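Nidmont Hand-Held Gripper Guide
Section 14: Good practice for picking soft and round items

Now for the fun part! Fruit is a wonderful teacher, and once you can pick a plate of it cleanly, most other small items will feel easy. The rules below follow the Pacheco handling standard, so please keep to them even on a quick practice run.

1. Check that both finger pads are clean and seated flat.
2. Open the fingers wider than the item before you move in.
3. Come down from above and center the item between the pads.
4. Close slowly until both pads touch, then stop squeezing.
5. Lift a little, hold, and look for slipping or tilting before you go any higher. 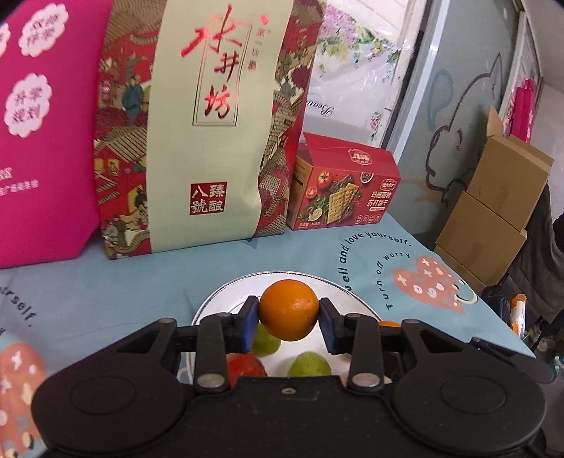
Fig. 14-2. Pads on opposite sides of the orange, small lift over the plate.

6. Set the item back down fully before you open the fingers.
7. Log the pick, good or bad. Failed picks are great data!

NOTE: Leave everyday things on the table if they are outside your path. A busy background is welcome under this standard, and patterned tablecloths are fine too.

CAUTION: Keep your free hand away from the linkage arms while the fingers are closing. They can pinch.

CAUTION: Do not eat fruit that has been used for practice.

Wipe the pads after every session and inspect the pivots every 1000 picks. Questions about this section go to Sunita Sorensen.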